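Serving Layout for a Small Breakfast Counter
Course project report, Food Service Planning, Tisville

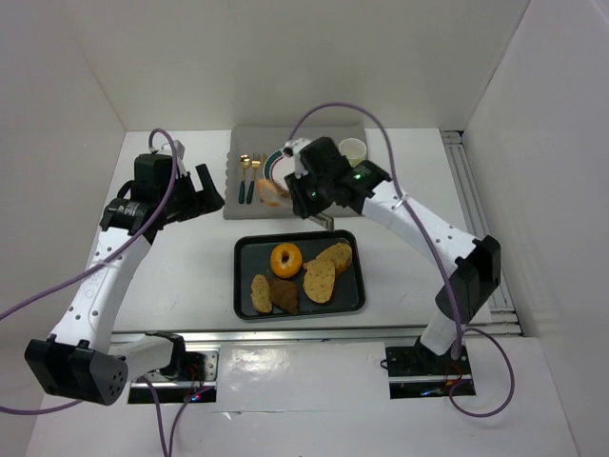 The project compared two ways of setting out baked goods for one guest at a counter with limited depth. The first, called Turia in our notes, puts all food on a shared tray and leaves the plate clear until the guest chooses. The second, Zuvell, plates one item in advance and keeps the rest on the tray. A Zuvell setting has a pale pastry on the left edge of the plate, the spoon and fork side by side to its left on a grey mat, and the black tray in the middle of the table with a glazed donut, bread and a dark brown pastry. The paper cup goes at the back right corner of the mat, away from the utensils.

Method

Each layout was set 40 times, for a total of 80 settings. A setting was marked as a fault if food touched the rim of the tray, if the utensils crossed, or if an item had to be moved a second time. Setting time was recorded but not used for grading. The counter was wiped down between sets.

Results

Turia produced fewer faults overall. Most Zuvell faults came from the plated item, which tended to be put down too near the rim and then shifted. Long bread slices were the hardest items to place on the tray in both layouts - they leave little room for round items unless they are set first, along one side.

Utensil faults were rare. In 3 settings the fork was placed over the spoon handle. All of these came early in the Turia set.

Limits

Only one plate size was tested. The Drummond counter used for the 2 trial runs in August was deeper than the final one, so those runs were left out of the totals. Cups were set down empty throughout, and the effect of a full cup on placement was not measured.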